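Urkuston Hand Gripper, two-finger model

Product page and user notes, kept up by Thomas Longo

The Urkuston is a gripper you carry in your own hand. You squeeze, the fingers close, and the camera on the tool records the job the way a robot arm would later have to do it. No arm, no cell, no floor bolts. You can take it into somebody's bedroom and be recording before the coffee is done, and that still makes me happy every single time!

We've been lending units out since May, mostly to small labs that want clothes, dishes and bedding in their training data and are tired of filming the same gray bench. 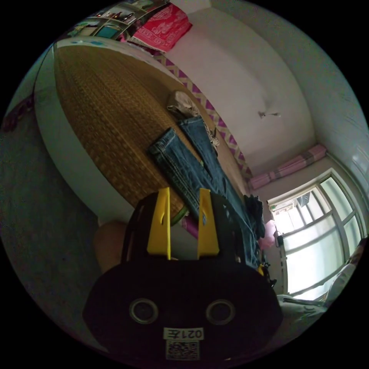
Clothes are what most borrowers ask me about first, and I get it, because cloth is hard. A block sits where you put it. Denim has stiff seams and a thick waist, and it drags everything lying near it along for the ride. With a pair of jeans stretched out across a woven mat, the way this bed has them, you have to decide where to take hold before you ever squeeze, and the two upright yellow fingers give you a good clear line for that. I like to go in low and catch a seam. Other people go straight for the waistband (and they may be right, their folds look better than mine).

What comes in the case:

Gripper with body, fingers and camera mount
Spare pair of fingers
Charging lead
Palumbo carry strap
Printed card with the calibration steps

Recordings go to the Cendberg desktop program, which sorts them by session and lets you throw out the bad takes. The version we ship holds 800 takes per project before it asks you to start a new one. I have filled two projects already, so I'd love to see that go up. Export is quick and the file names finally make sense.

Thin cloth is where the tool really won me over. You can bring the fingers down nearly flat, pinch one layer, and lift without bunching up the whole pile. It takes practice, and your first evening will be full of missed grabs, but after that your hand just knows how far to close.

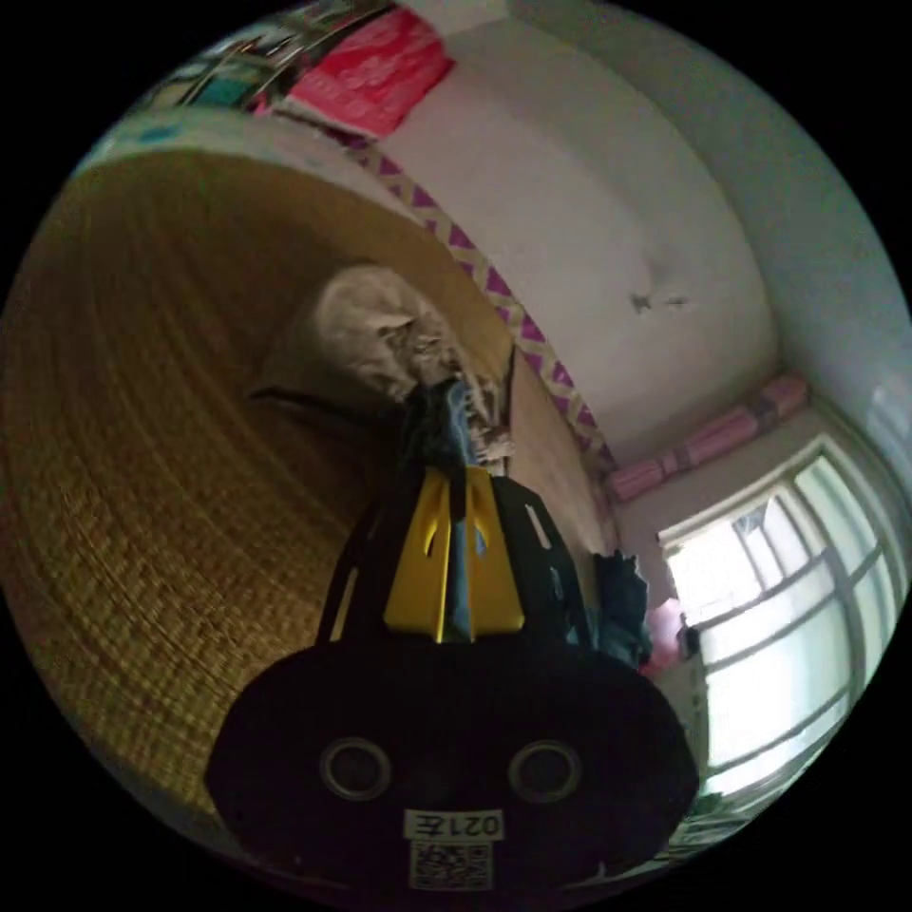
Bhavana Rai wrote in to say that the grip on soft fabric is every bit as good as I claim, but that her wrist was done for after 36 takes in a row, and she'd trade the spare fingers for a lighter body. She also asked for a left-handed strap. Fair on both counts! The strap is coming. For the weight, I can only suggest shorter sessions for now, and resting your elbow on the bed or table when the job allows it.

Loans run 33 days and start on a Saturday. Write to Nives Zanetti to get on the list, and tell her what sort of things you plan to pick up so she can pack the right fingers.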